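Our report covers the retreat to Memel in the winter of 1944. The garrison held a short line with 55 guns, and supplies came in by sea. 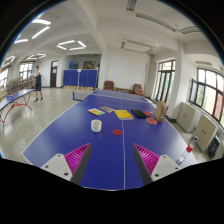
Table tennis table with a white cup near the center line.

Zulkifli Purba wrote the part on the harbor – two piers were still in use that December. By his count, 2934 wounded men left by ship in six days. 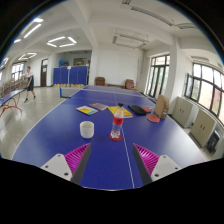 Page last changed: 20 December 2022

The last section compares two unit diaries. They disagree on when the southern road was closed.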